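Liltano floor tape, yellow, for a robotics club

3 out of 5. Would buy again, with reservations.

Quick one because I have 18 minutes before the next group comes in. I run the after school robotics club with Rizwan Roy and we went through 2 rolls of this laying out zones for the Britero challenge. Students have to walk a legged robot between zones, stop inside the lines, pick up at a table, go again. So tape matters more than you'd think. Last year we used masking tape from the supply closet. Never again.

Sticking first. Our carpet is the low flat kind. Liltano went down fine, press with your shoe, done. Corners need a second press. Anywhere two strips overlap the top one wants to curl, so cut your corners, dont fold them.
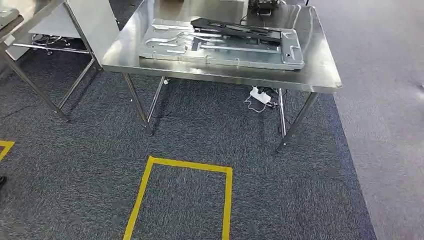

Tearing by hand — no. It stretches and then goes off at an angle and you get a ragged end. Scissors every time. Helmut Voß, who coaches the Gebreyes team, swears you can snap it if you pull fast. I have watched him try. Get scissors.

Color is the real selling point. The kids' code looks for yellow edges and the thresholds they set in September still worked with the second roll, so the batches match. Matte enough under our lights for the floor view. Close up with the wrist cameras it's more hit and miss, the yellow washes out and one group had to redo there numbers for that view.

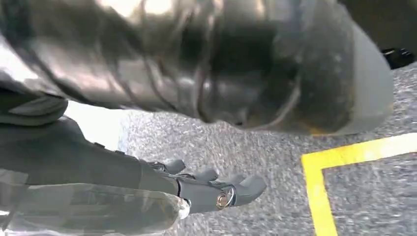
Wrist view, with a painted corner beside the hand.

Wear. The tape gets walked on by students, rolled over by carts, and stepped on by the robot. Carts are the worst. A caster that turns on the spot right on a line will lift the edge. Feet are no problem so far, the robot puts its foot down flat and the tape stays put.
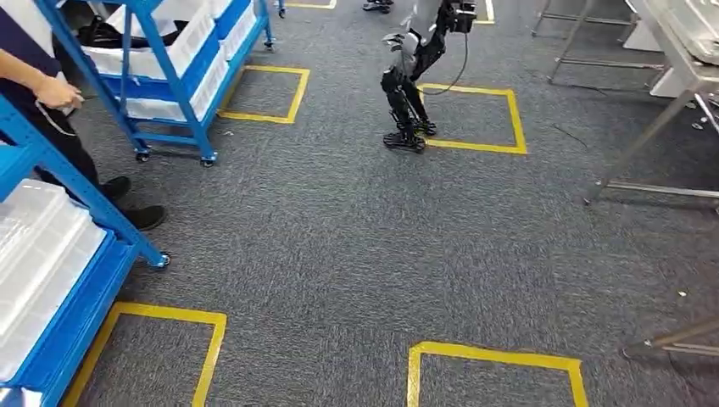

Walking between zones, blue cart parked by one of the squares.

We have logged 118 practice runs on the current layout and I've replaced the two strips closest to where the carts get parked. Rest is original. Pretty good for the price.

Removal, mixed. Came up clean after a few weeks. The section we left down over the summer left a sticky line that picked up every bit of fuzz in the building. Grustska remover got most of it — test a corner first.

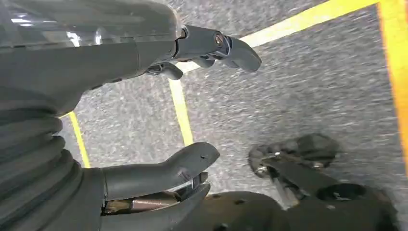
Gripper open over the lines, caster at lower right.

Gripes:
Core is flimsy, gets crushed in a toolbox
Loose end vanishes, fold a tab over
No ruler marks on the back, the old stuff had them

Good for carpet. Haven't tried it on the gym floor so can't say. If you only need lines for one weekend get something cheaper. For a whole season this is fine, just order an extra roll and hide it from the students.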